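4.2 Placing the toaster and preparing the counter

Read this section before connecting the Prendel two-slot toaster for the first time. Electrical data is listed in section 2.

1. Choose a level, dry section of counter within reach of a grounded outlet. Do not use an extension cord.

2. Remove the cardboard inserts from both bread slots. Turn the toaster upside down over a sink and shake it gently to release any packing material.

3. Set the toaster upright. Nothing may hang over the slots or rest on the top plate, including dish towels, paper bags and the cords of other appliances.

4. Unwind the cord completely and route it along the back of the counter. The cord must not touch the metal housing of the toaster or of any appliance next to it.

CAUTION: The top plate and the area around the slots become hot during use and stay hot after the bread has been raised. Use the lever and knob only.

Canisters, bottles and small drawer boxes can remain at the back of the counter, against the wall. Keep the front of the counter free for handling bread -- a cutting board placed next to the appliances is sufficient for slicing and buttering. 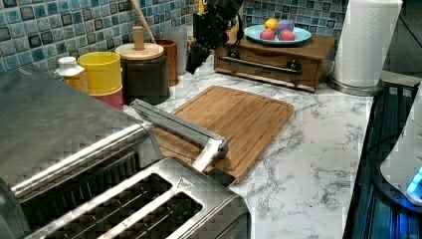
A board with a juice groove also holds crumbs during slicing and can be carried to the sink in one piece. Wipe bamboo boards with a damp cloth and dry them upright. Do not soak them, and do not lean them against the toaster to dry.

5. Insert the plug. Set the browning knob to 2 and press the lever down with both slots empty. Let the cycle finish.

6. Repeat step 5 once. A slight odor during these cycles is normal -- open a window if necessary.

7. Unplug the toaster and let it cool fully before moving it or wiping the housing.

NOTE: Brushed steel shows fingerprints and water marks. Wipe in the direction of the grain with a soft cloth. Scouring pads and chlorine cleaners leave permanent marks and are not covered by the warranty.

NOTE: Stone and stone-look counters can be scratched by grit caught under the feet. Lift the toaster to move it; do not slide it.

For crumb tray removal, see page 29.

Section revised September 4, 2019. Technical editor: Ieva Kuusk.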